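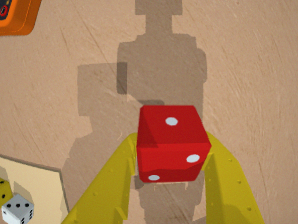

Tolby work is a style of silver filigree jewellery made in the harbour town of Vollevgate. It uses two fine wires twisted together, flattened and bent into small scrolls, which are then soldered inside a heavier outer wire. Brooches and drop earrings are the most common pieces.

The style takes its name from Tolby Lane, where the first workshops stood. Bogumił Olszewski opened the oldest of them and trained several apprentices, among them Lena Grabowska, who later introduced the open-backed brooch. At its height the trade employed about 400 people, many working from home and paid by the piece.

A large brooch may contain 55 scrolls and takes up to 8 days to finish. The silver is whitened in a mild acid bath and the raised edges are burnished by hand. Gilding is rare, and stones are seldom used except for small garnets.

Most workshops closed when cheaper cast copies came on the market. The Basar Museum holds 3,000 pieces, including the pattern books of Kacper Mazurek. A sale of new work is held in the town each September.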